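Remote Demonstrators Wanted for Household Teleoperation Study

Flamach is looking for paid participants to drive a simulated mobile robot through rendered rooms and show it short household tasks. The recordings become training demonstrations for the Drakau policy. The work is done from home over a browser client.

Reference: 2336
Posted: December 19, 2025
Study lead: Fengying Xie

What you will do

Each session consists of teleoperated episodes in the Uledo simulator. You steer the base with a gamepad and switch to arm control when an episode calls for it. The view is first-person and low resolution. Navigation episodes include passing through doorways with the door open, and the base must clear the jamb without contact.
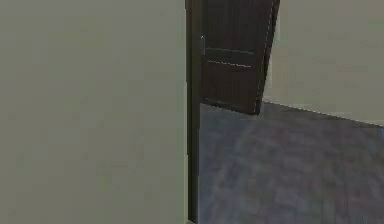 Rocío Campos writes that new demonstrators nearly always turn too early at a doorway, and that she would tell anyone starting out to drive straight until the base is through and only then rotate. She also suggests finishing the practice block in one sitting.

An episode begins when the task line appears and ends when you press the stop button. Pauses over the limit set in the client are trimmed automatically. Failed attempts are kept and labeled as failures, so do not restart an episode to hide a mistake. Approach episodes ask you to bring the base to a stop beside a named piece of furniture and hold position.

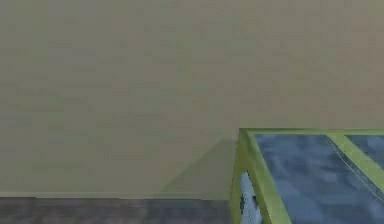

Green-framed table with blue glass panels, Uledo simulator.

Requirements

Age 18 or over. Wired internet connection. A gamepad with two analog sticks. Normal or corrected vision. No robotics background is needed, but you must be able to follow a written protocol exactly. People who took part in the Powell pilot may apply again.

Room layouts differ in floor material, wall pattern and furniture. Controls and speed limits stay the same in all of them. 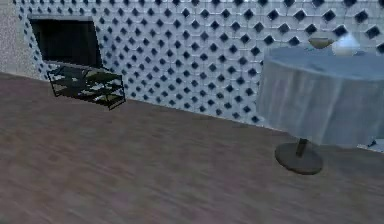
Do I need to install anything on my computer?
The client runs in a current desktop browser, and the gamepad is detected when you plug it in.

Workload and pay

The full assignment is 143 episodes, split into sessions of your choosing and completed by the end of March. Pay is $300 for the full set. Partial sets are paid pro rata once the practice block has been passed. Episodes are checked for dropped input, 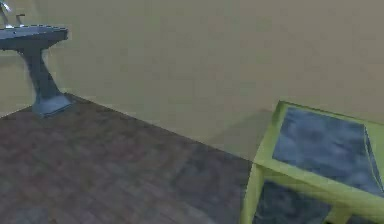
missing labels and control lag, and any that fail for technical reasons are reassigned at no cost to you. We have 80 places.

How to apply

Use the form on the Flamach participant page and quote the reference number. State your time zone, gamepad model and the hours you can work. Applicants who meet the requirements receive a link to the practice block.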